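Porter plainte pour occupation illégale d'un terrain : la marche à suivre, sans trop d'illusions

Mis à jour le 15 février 2022

On lit partout qu'il suffit de « se rendre au commissariat avec ses papiers ». Ceux qui ont essayé savent ce que vaut le conseil. Un agent d'accueil qui entend le mot « terrain » répond presque toujours que l'affaire est civile et qu'il faut voir un avocat. Parfois il a raison. Quand il y a eu menaces, clôture arrachée ou faux titre, il a tort, et c'est à vous de le lui montrer.

1. Rassembler les pièces avant de se déplacer

Le titre ou l'acte de vente, le plan de bornage, les reçus de taxe foncière, une pièce d'identité. Faites quatre jeux de copies et ne laissez jamais un original au guichet. Si votre parcelle vient d'un lotisseur (Trendari et Gingate ont vendu beaucoup de lots dans la zone), demandez une attestation de vente signée. La brochure commerciale ne prouve rien, quoi qu'en dise le vendeur.

2. Écrire les faits dans l'ordre

Une page, pas davantage. Dates, heures, ce qui a été dit, par qui si vous le savez. Laissez de côté vos soupçons sur le cousin du chef de quartier. Pour une parcelle de 879 mètres carrés, indiquez la surface telle qu'elle figure sur le plan, sans arrondir.
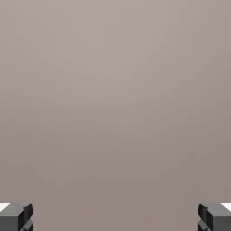
Surface lisse, du gris au taupe (image de synthèse)

3. Faire enregistrer la plainte

Demandez que l'infraction soit nommée : violation de propriété, menaces, dégradations, faux. Relisez tout avant de signer. Exigez ensuite le numéro d'enregistrement et notez-le sur chacune de vos copies ; « dossier 3917 » se retrouve dans un registre, « la plainte de novembre » beaucoup moins bien. On vous réclamera peut-être des frais de dossier. Demandez un reçu, la somme a tendance à fondre.

4. Relancer par écrit

Les annonces de fermeté des chefs de police font de bons titres, je n'ai pas encore vu leur effet sur une pile de dossiers. Envoyez un courrier daté au responsable du poste, puis à l'échelon supérieur si rien ne vient. Gardez l'accusé de réception.

Quant aux services payants du genre Orkudari, qui promettent de « suivre » votre plainte à votre place, lisez leurs conditions : l'engagement porte sur l'envoi de lettres, pas sur une enquête. Vous savez écrire une lettre.

À Talebi, le bureau des plaintes ferme pendant la pause de midi, même quand l'affiche dit le contraire.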